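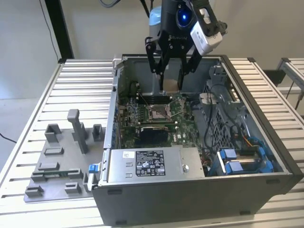

The Dell on its side, CPU socket open

Search this diary
Enter keywords Go

Feb 16, 2025

Spent most of the day on the old tower. The side panel is off and the socket lever is up. I had forgotten how much of the inside is just wiring — the orange and red bundle runs right over the drive cage, and I want to tie it back before anything else goes in.

The drives can stay in their blue carriers for now. Dzintra Butkienė wants the files from January copied first, 562 of them, and I said I would do that on Tindeo's machine so this one can stay apart.

Looked up a replacement power supply in case the old one is no good. The shop in Kestcombe wants 44 for a used one, plus the drive over. Will wait.

Read the manual again after supper, the part on seating the memory. Wrote the slot order on a piece of tape and stuck it inside the cover. Need more tape, and thermal paste — the tube in the drawer has dried up.

Bed at eleven. Cold night.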